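Rulent 小型浴室柜 2042:产品资料

版本:2019年5月

## 适用范围

2042 为落地式单盆浴室柜,供客用卫生间、诊室洗手位、工作间及出租公寓使用。柜体、台面与盆体成套供货,龙头另行订购。本页给出安装、给排水接口和日常清洁的要求,五金清单与备件编号见附表。

本型号取代 Whitelaw 系列的同宽度柜体。两者的台面不可互换:Whitelaw 台面的后挡水边高度不同,装在 2042 柜体上会与墙面之间留出缝隙。原有柜体若仍牢固,应沿用原系列台面,停产件由 Petgate 仓库供应至库存用尽。

## 构造

台面与盆体一次成型,表面为白色高光涂层,盆形为浅椭圆。浅盆的好处是盆底容易擦到,代价是蓄水量小,水流开大时容易溅出,选配龙头时应注意出水口落点。落点以盆底中线略偏后为宜,不应正对排水口边缘。

柜体为浅灰色,双开门,每扇门一只银色小拉手,装在门板上部靠中缝处。铰链为快装式,可作上下、左右、前后三个方向的调节。柜内无背板,便于接管。柜底设可调脚,落差较大的地面须先找平,不得只靠调脚补偿。

台面后部留有单孔龙头位。可配单把手龙头,也可配带提拉杆的款式。提拉杆与墙面之间应留出手指能进入的空间,靠墙过近时排水塞无法完全提起。

## 技术数据

| 项目 | 数值或说明 |
|---|---|
| 型号 | 2042 |
| 龙头孔径 | 35 毫米 |
| 盆体最大深度 | 137 毫米 |
| 门扇数量 | 2 |
| 台面颜色 | 白,高光 |
| 柜体颜色 | 浅灰 |
| 溢水口 | 无 |
| 安装方式 | 落地,背部固定于墙面 |

盆体无溢水口,须配不带溢水通道的排水件。错配带溢水通道的排水件时,水会从侧孔渗入柜内,柜底板受潮后膨胀,此类损坏不在保修范围内。

## 安装

1. 确认墙面垂直、地面平整。有踢脚线的墙面,柜体侧板后下角应按踢脚线截面开缺口,切口涂封边漆,干透后再就位。
2. 就位后用水平尺在台面前后、左右各测一次,调脚锁紧。
3. 背部固定件打入实墙。石膏板隔墙须事先预埋加固木方。
4. 安装龙头与排水件,管路接通后保持供水,检查各接头,确认无渗漏后方可打胶。
5. 台面与墙面交界处打中性防霉硅酮胶,胶缝连续,不得断开。

硅酮胶固化期间不得用水。具体时间按胶的包装说明执行。

门板调节在台面固定之后进行。先调上下,使两扇门顶边齐平,再调左右,使中缝上下等宽。拉手螺钉用手动螺丝刀拧紧,电动工具容易压伤漆面。

## 台面与盆体的日常清洁

高光表面对硬颗粒敏感。擦拭前应先用清水冲去砂粒、牙膏渣和肥皂残块,再用软布或吸水纸巾蘸中性清洁剂擦洗,由盆沿向盆底进行,最后以干纸巾收去积水。盆底较浅,排水后低处常残留少量水,硬水地区应每天擦干,避免形成水垢圈。

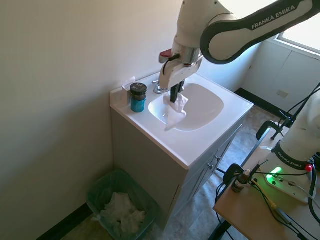

Garnet Carrier 的意见是,纸巾只宜用来吸水,不宜用来擦洗:再生纸浆纸巾纤维较硬,长期用力干擦,盆沿最先失去光泽,擦洗一步应固定使用超细纤维布,纸巾留到最后收水时用。

这一意见已并入清洁规程。使用纸巾时应折成多层,轻压吸水,不作往复摩擦。用过的湿纸巾不得留在台面或盆内,应投入柜旁的废纸桶。桶内套袋,袋口翻出桶沿,装满前更换。废纸桶放在柜体侧面地上即可,不必占用柜内空间,但应避开门扇开启的范围。柜内湿度高于室内,湿纸巾放在里面容易发霉。

镀铬件单独用干软布擦拭。龙头根部与台面相接的一圈最易积垢,可将布条绕过根部来回拉动清理。不得使用钢丝球、去污粉、含氯漂白剂原液或强酸除垢剂。水垢较厚时,用稀释的白醋湿敷,软化后冲净,镀铬件上的停留时间应尽量缩短。

台面可放置洗手液、带盖罐等小件用品,宜靠后角摆放,与盆沿保持距离。罐底有积水时应及时擦干,金属底的容器须加垫片,以免锈迹渗入涂层。染发剂、碘酒、指甲油一旦滴落,应立即擦除。

## 柜体与周边地面

柜体表面用微湿的布擦拭,随后擦干。门板下沿和侧板后下角是吸水的薄弱部位,拖地时拖把应拧干,不得让水积在柜脚周围。塑胶地面与柜脚接触处可加透明垫片,减少压痕。

每半年检查一次下列部位:

- 台面与墙面间的胶缝,有发黑或脱开时整条铲除重打;
- 排水件的锁紧螺母,用手复紧;
- 铰链螺钉与门缝;
- 调脚是否松动。

## 常见问题

**台面边缘出现白雾。** 多由研磨性清洁剂造成。轻度者可用汽车漆面用细抛光膏手工抛光,重度者须更换台面。

**排水变慢。** 先取出排水塞清除毛发,再拆存水弯。化学疏通剂会损伤盆底涂层,不建议使用。

**门扇自行弹开。** 柜体前倾所致,应重新调平,不要通过加装磁吸掩盖。

**水溅至台面后部。** 检查龙头起泡器是否堵塞,堵塞时水流会偏斜。清洗后仍溅水,应换用出水较短的龙头。

## 订购与保修

整套订货号为 2042,单订台面或柜体时须在订货单上注明。龙头、排水件与硅酮胶由 Plenddale 配件目录供应。到货时应当场开箱检查台面,磕碰与划伤须在安装之前提出,装后的表面损伤按使用损耗处理。

备件咨询及图纸索取,请联系 Aaliyah Lapointe,来函注明型号和柜门内侧标签上的批号。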